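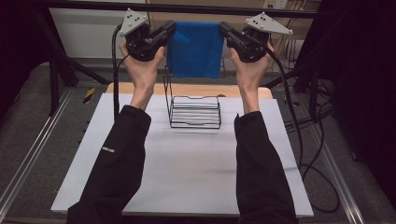
Print | E-mail

06/04/2018

Sternholm says its new training method can teach a robot to hang up a towel without a robot being anywhere near the lesson. People do the chore themselves, using hand-held grippers, and software called Nimri turns the recorded hand movements into instructions for a two-armed machine. In the company's setup a person pinches the upper corners of a blue towel, one gripper to each, and holds it over a wire rack. The light grey plates on top of the grippers carry dark markers, which Sternholm says are used to track where each hand goes.

The headline figure is a 95 percent success rate, drawn from a set of 3176 recorded demonstrations. It deserves a closer look. The 95 percent comes from a test of just 20 attempts, so a single failure separates it from a perfect score. All of them were run on the same rack, and the report does not say how many kinds of towel were tried. Anyone who has pulled a twisted towel out of a dryer will wonder how the method copes when the corners are hard to find.

There is also the matter of what counts as success. Sternholm scored an attempt as good if the towel stayed on the rack for 3 seconds. A towel bunched up on one wire would pass.

The company compares its result with Disau, an older method in which an operator steers the robot directly. Nimri came out ahead, but the Disau scores were taken from an earlier study with a different robot and a different rack. That makes the comparison close to useless.

The idea of collecting data with hand tools is sensible, and probably cheaper than tying up a robot all day. Sternholm gives no costs. It says a second round of tests, on a robot made by Zoltix, will be finished before the end of April, and that the recordings will be shared with other labs at some later point. No date was given for that.

Print this story | E-mail this story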